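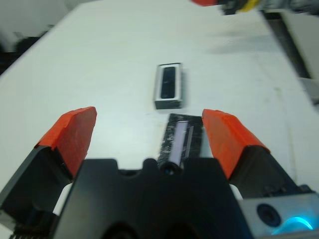

Figure 3. Wrist view with both fingertip pads in sight and a block ahead on the table.

3.2 Setting the gripper mask

The mask tells Vivero which pixels belong to the gripper, so the planner does not treat the fingers as obstacles. Set it again after any change of fingertips.

1. Open the Umham panel and select Wrist View.
2. Move the arm to the Ready pose and open the gripper.
3. Click Freeze. Wait until the status line reads HELD.
4. Trace the outer edge of each orange-red pad, then the black gripper body. Leave the gap between the pads unmasked.
5. Click Save Mask. The mask is stored in slot 2.
6. Run Check Overlap. If code 806 appears, the mask reaches into the gap. Go back to step 4.

Note: A block on the table can stay in view during tracing. Do not include it in the mask.

Note: A second arm at the edge of the view is handled by the shared workspace map. See section 3.4.

CAUTION: Stop all motion programs before you click Freeze. The planner uses the last saved mask until the new one is loaded.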